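3.2 Collection of the demonstrations

The demonstrations were collected by the students of the course during the summer term. Each group of the course worked with one arm, which we call Annan in this paper, and with the same low table covered in a pale material. The students guided the arm by hand controller and the software Judach stored the joint positions, the gripper opening and the wrist camera stream. In total the groups recorded 840 demonstrations. After removing the recordings with a missing stream or with a wrong task label, 429 remained for training. We did not remove demonstrations in which the student hesitated or corrected the approach, as we wanted to keep the natural behavior of beginners.

The object set Mosness was put together by the students themselves. They were asked to bring things from the theme "kitchen and food" that can be held in one gripper and that do not break when they fall. Most groups chose soft toys. Figure 4 gives a view from the wrist camera with one of the objects between the fingers.

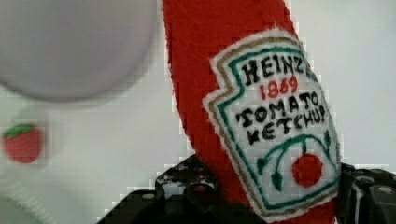 Figure 4. Wrist camera view during a grasp of the plush ketchup bottle.

Soft objects made the labeling of a successful grasp more difficult than we expected when the course was planned. With a rigid cup, the final opening of the gripper is nearly the same in every trial, and a simple threshold is enough. With fabric the opening depends on how much the filling gives way, so the students had to judge the grasp from the video. The wrist view is of limited help for this judgment. In Figure 4 both fingers hold the lower part of the bottle, and the embroidered label with the words HEINZ and TOMATO KETCHUP can be read well, but neither the cap nor the base is inside the view. The strawberry and the white round object at the left are blurred. For this reason two students labeled every recording separately, and the cases of disagreement were discussed in the weekly meeting of the group.

3.3 Training

All groups trained the same small network, Jastar, for 3000 steps. The input was the wrist image together with the gripper opening. Of the 429 demonstrations, 328 were used for training and the others were kept for validation. The groups were free to choose the image crop, and this choice is compared in Section 4.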